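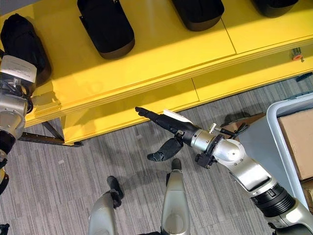 June 2020

Workshop notebook, Irley bench. Lap steel no. 2 and the two repairs that came in with it.

Restrung the lap steel this morning in open D (D A D F# A D) with the heavier set. Scale is short on this one and the bottom string still sounds slack. It buzzes against the bar if you play it with any weight, and if you play it lightly there is no note to speak of. Tried it a step up in E and it settled down. I don't want to send it out in E though, as Yogesh asked for D and most of his tunes sit there. Next size up for the sixth string is on order.

Nut: the old one was cut for ordinary playing and somebody had put an extension nut over the top, which had tilted. The treble side was lower than the bass side by enough to feel with a fingertip. Took the extension off, cleaned out the slot and made a new nut from the bone blank Ginevra left. Slots are shallow, strings sitting just proud of the top edge so the bar can run right down to the end without dropping. Spacing marked from the bridge saddles and checked with the steel rule. The third slot came out slightly wide. It doesn't rattle, so I have left it, but if it starts to, fill and recut.

Pickup: hum is worse than it should be even for a single coil. Found the earth wire to the bridge plate had been soldered to a patch of lacquer and was only touching when the plate was screwed down hard. Scraped back to bare metal and resoldered. Better. There is still a noise when you take your hand off the strings, and I think that is the lead and not the guitar, as it changes when the plug is turned. Akash has a known good lead, borrow that before doing anything else.

Volume pot scratches between 2 and 4. Cleaned it, worked it back and forth, came back after lunch and it scratched again. Replace it. Tone pot is fine.

Notes on bars. Savita and I spent a while trying the three bars in the drawer on the same guitar with the same amp settings. The plain round one in steel is the heaviest and gives the longest note, but it wants to roll on the slants. The grooved one is easier to hold and to lift for hammer-ons, though the nose is too square for picking out single strings. The glass one is quiet and a bit soft at the top, which suited the slow piece she is working on. She preferred it. I would still hand a beginner the grooved bar.

Repair one, the Wurnenine resonator. Owner is Adalberto Caldeira. Complaint was a rattle on the open G and nowhere else. Slackened the strings and took off the cover plate. Cone looked sound, no cracks, no dents, seated all the way round. The biscuit was tight. In the end it was one cover plate screw which had stripped its hole and was sitting loose. Plugged the hole with a sliver of hardwood, glued, left it, drilled again. With the plate back on and the strings up to pitch the rattle has gone. I played it for 18 minutes by the clock to be sure, mostly on that string.

The neck on it has more bow than I would like but he plays it with a slide nearly all the time and has the action high on purpose. Asked him on the phone and he wants it left alone. Written on the ticket so that we don't "fix" it next time.

Repair two, the small Nigam practice amp. Cuts out after a while and comes back when thumped. Not had the back off yet. Smells fine, fuse fine. My guess is a dry joint at the input socket. Leave it until the lap steel is out of the way.

Sanding: went up to 80 grit too soon on the body blank for no. 3 in March and the bandsaw marks are still showing through on the back edge. Went back to a rasp and scraper there today. Should have done that in the first place. Grain runs out towards the tail end so scrape from the middle outwards, or it tears.

Draniten oil on the test piece: second coat went on yesterday and is still tacky in the corner where I put it on thick. The thin end is dry and looks good, a bit darker than I expected. Two thin coats and a rub down between them would do. Ginevra thinks a third. Will try a third on half of the piece and compare.

To do:
Sixth string when it arrives, then check tuning at the twelfth position with the bar
New volume pot
Borrow lead from Akash
Back off the Nigam amp
Ring Adalberto about collection, he can do mornings
Order bone blanks, one left
Return Savita's glass bar, it is in my apron pocket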